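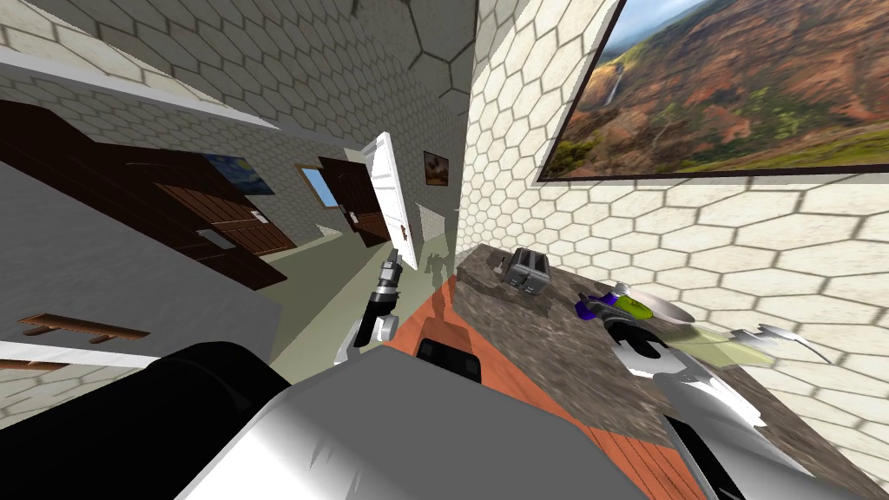 Hexagonal tiling is a way of covering a flat surface with six-sided pieces of the same size, which meet without gaps. In building it is used for floors, walls and, less often, ceilings. The pieces can be made of fired clay, cement, stone, glass or wood. Because three tiles meet at every corner, the joints do not form long straight lines as they do with square tiles, and the eye reads the surface as one continuous net. This effect becomes stronger when the grout has a different color from the tile, as with cream hexagons outlined in gray, and when the same pattern continues from the walls onto the ceiling. A floor of another material, for example wooden planks, is often kept under such walls, so that the room has a clear lower limit.

Geometry

The regular hexagon is one of only three regular polygons that can fill a plane alone. The other two are the equilateral triangle and the square. Every inside angle of the regular hexagon is 120 degrees, and three of these angles make a full turn. For a given area of tile, the hexagon has the shortest total length of edge among these shapes. For the tiler this means somewhat less grout for the same surface, but the difference is small and is usually lost through the extra cutting at the borders.

A hexagonal tile can be laid in two main positions. In the first, two of its sides are vertical and a point is at the top. In the second, two sides are horizontal and the points are at left and right. The trade names for these positions are not the same in all countries, so a drawing is normally added to the order.

Materials and sizes

Small hexagons are commonly sold on sheets of mesh or paper, and the sheet is pressed into the adhesive as a whole. Large hexagons are laid one by one. Makers give the size in different ways: some measure from flat side to flat side, others from point to point, and a few give the length of one side. The Vaker works lists its middle wall tile as 151 millimeters from flat side to flat side, while the Hutsuliak catalog gives the size from point to point. Tiles from two makers with nearly the same number on the box may therefore not fit together.

Cement tiles are pressed and not fired. They are heavier and take in water, so they must be sealed. Glazed clay tiles are the usual choice for kitchens and bathrooms, where they can be wiped with a wet cloth. Unglazed tiles are preferred on floors, as the surface is less slippery.

Laying

Work on a wall starts from a vertical center line and a level base line. The first row is supported by a straight piece of wood, which is removed when the adhesive has become firm. Since the lower edge of a hexagonal field is not straight, the tiler must cut the first row or buy half tiles. Half tiles of the Skinby type are made with a finished edge and can be left visible beside a door.

Inside corners are the most difficult part. If the pattern has to run around the corner, the piece that is cut off on one wall is used as the beginning of the next. The same method is applied where the wall meets the ceiling. For ceilings, light tiles and a quick-setting adhesive are recommended, and the plaster behind must be tested before the work starts. Painted surfaces are first made rough or the paint is taken off completely.

The waste from cutting is higher than with square tiles. In the renovation of the public bath at Groten, 278 square meters of wall were covered with hexagons, and almost 2000 tiles had to be cut. The work began in February and the bath was opened again on 4th April.

Care

Light grout becomes darker with time, especially behind a stove. Gray grout shows this change less. Acid cleaners damage cement grout and should not be used on cement tiles. A damaged tile can be replaced if the grout around it is first scraped out on all six sides, after which the tile is broken from the center and removed in pieces.

See also: Honeycomb; Mosaic; Grout; Cement tile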